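Share 4 | Comments 5

Section 5. Setting up and recording the drawer task

5.1 Purpose of this section

This section sets out how a two-arm station is to be prepared for the drawer task in the Tridlow study. The study compares policies trained on demonstrations recorded against a varied background with policies trained on demonstrations recorded against a plain one. The results can be compared only if every station is set up in the same way, and operators are therefore asked to follow the steps in the order given. Changes to the procedure must be agreed in writing with Daryna Karpenko at the Kendov laboratory.

5.2 Preparing the station

1. Switch off power to both arms at the station supply and confirm that neither arm is holding an object.
2. Fit the printed wall panels for the session. The same design is to be used on the back, left and right walls.
3. Place the drawer unit between the two arms with the drawer opening towards the right arm.
4. Put the markers on the tabletop on the right-hand side, within reach of the right gripper. They should lie side by side without touching the drawer.
5. Place the background objects (plant stand, pots and basket) towards the rear. These may be exchanged between sessions but not during one.
6. Restore power and send both arms to the rest position.

CAUTION: Keep hands outside the enclosure whenever the arms are powered. The stop button must be within reach of the operator at all times.

Note: Small marks on the drawer unit do not affect recording and need not be cleaned off. A drawer that sticks must be replaced before the session begins.
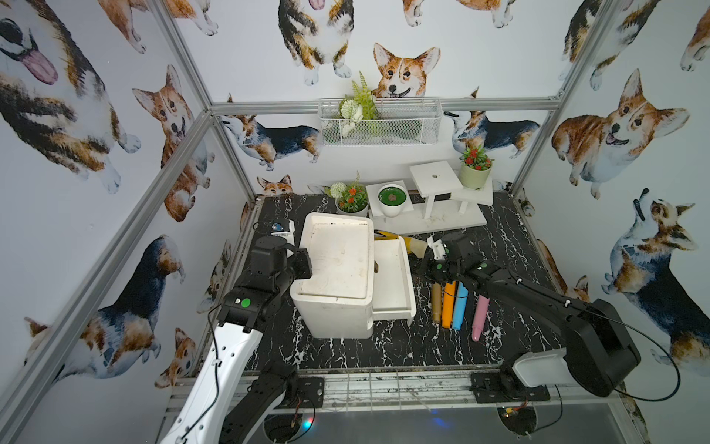 Figure 5-1. Drawer task station with printed wall panels; drawer open, markers to its right.

5.3 Recording demonstrations

1. Open a new session in Skarketance and enter the panel design and the operator's initials.
2. Record 40 demonstrations. Each one begins with the drawer closed and ends when the markers are inside and the drawer has been pushed shut.
3. Move the markers to a new starting arrangement after every 5 demonstrations, using the printed chart.
4. If a marker falls off the tabletop, stop the recording, label it as incomplete and repeat it. Incomplete recordings are kept – they are used in a separate analysis by Lukian Kuzmenko – and must not be deleted.
5. Close the session and check that the joint data and video are of equal length.

CAUTION: Check the cable loops on both arms before each session. A loop that catches on a wall panel may pull the panel down or strain the connector.

5.4 Evaluation runs

Each trained policy is given 30 runs under each panel design. A run counts as a success only if all markers are in the drawer and the drawer is fully closed. Partial results are entered in the second column of the form and are not added to the success figure.

In the June trial, policies trained against plain walls completed fewer runs once printed panels were fitted. Most of the failures occurred while the gripper was approaching a marker, and few while it was moving the drawer. Policies trained with 4 panel designs showed a smaller loss. The trial was limited to one station, and Vasylyna Onyshchenko is repeating it on the Bratu station with the same drawer unit.

Note: Do not change the lighting between designs. Sessions recorded under different lighting are left out of the comparison.

Completed forms are to be sent to Bohdana Demchenko at the end of each session.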